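Budgeting for a first arm when most of the work is still in simulation

Posted 9 April 2025 in Equipment and Purchasing

benchwarmer_ohio

Hi everyone, and thank you in advance for your patience, because I tend to ramble when money is involved. I run the equipment budget for a small workshop program at Benedow, and we'd like to have a real two-finger arm on a real table by October. For now everything is done in the simulator: picking up odd-shaped objects, getting them over to a bowl, different tabletops, different lighting, that sort of thing. It has cost us one decent computer and a lot of evenings.

My trouble is the planning sheet. I have 3000 dollars set aside for everything that isn't the arm itself, meaning the table, mounting, spare fingers, shipping, and whatever I've forgotten. Ranel has quoted me 2118 for a mounting table and base plate, and that leaves awfully little for the rest. Should I take the quote, or build a table and keep the cash? And is it worth paying for a second gripper up front? I'd love to hear from people who have already made this jump (and made the mistakes for me!).

13 people found this useful

slowandlevel

Welcome! I went through nearly the same thing at a slightly bigger place, and I still have the spreadsheet, with all its embarrassing red cells.

I'd start with the work you already have running and write down everything that would have to exist in the room if you did it for real. I mean everything, down to the dishes. In a simulator you get furniture, lighting and a floor for free, and it's very easy to forget that somebody has to go out and buy them, or at least carry them in from another room.
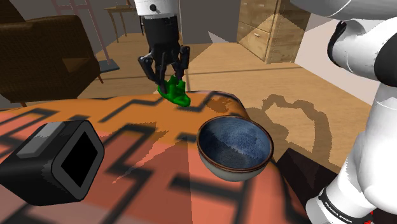 Once you have that list, split it into things that hold the arm still and things the arm touches. Spend on the first group. We tried a secondhand desk and it wobbled every time the arm stopped quickly, so we ended up buying a proper table anyway and paying for freight two times over. If the Ranel price includes the base plate and delivery, I think it's fair, but get the delivery part in writing. Ours was "included" as far as the loading dock, and the loading dock is a long way from our lab.

For the things the arm touches, go to a thrift store. Bowls, blocks, plastic toys, an old toaster with the cord taken off. Buy more than you need, as some of it will get dropped.

On grippers, I'd skip the second one for now and get 2 spare sets of fingers. They're what wears out, and they cost far less than a whole unit. Do ask about lead time before you order, though. We waited long enough for ours that I'd learned to make sourdough.

Oh, and measure your doorway. Please measure your doorway.

marshgrass

Build the table. It's just a table. We did ours with steel legs from Oledum and it's fine.

tinbucket77

I'd go a bit more carefully than the answer above mine, with no offense meant, because it depends so much on the arm and how fast you plan to run it. Ask the arm's maker what mounting surface they want and hold every quote up against that sheet. We rented a stand from Marín for our first season before committing to anything, and it gave us time to find out that we wanted the table lower than we'd drawn it in the simulator. The rental wasn't cheap, but it came off the purchase price later, so ask whether Ranel would do something similar.

Also leave a line in the budget for electrical work. Our outlet was on the wrong wall.

Comments

benchwarmer_ohio: Thank you all so much! I've asked Ranel about the delivery and about renting. The doorway is going to be close.

pepperjack: Does anyone know if Oledum ships the legs with leveling feet, or are those extra?

marshgrass: Extra.

slowandlevel: Get the feet, they're worth it.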